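Home | Contents | Previous Chapter | Next Chapter | Glossary
Print this page | E-mail this page

Chapter 6
Talking Over Two Wires

By now you have made a light blink and read a push button, and I hope you enjoyed it as much as I still do (after all these years!). In this chapter we let two boards have a conversation. One of them, the Butix controller, will ask for a temperature, and the other, a little Atesska sensor node, will answer it over a bus made of two signal wires and a shared ground.

A bus is a bit like a long dinner table. Everyone hears everything, so each message has to begin with the name of the guest it is meant for, and in our case that name is a number called the address. We will set ours to 2 and leave it there for the whole chapter.

My old colleague Gheorghița Hodoroagă taught this lesson with string and paper cups, and I have borrowed her order of topics: first the wiring, then the address, then the message itself, and only after that the code. Please read section 6.2 before you connect anything, even if you have done this before.

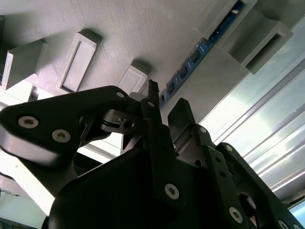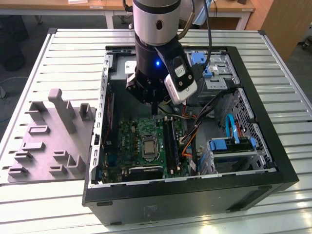
Fig. 6.1. Robotic gripper at work; the lower picture shows the open computer tower.

Last updated: 2019-03-04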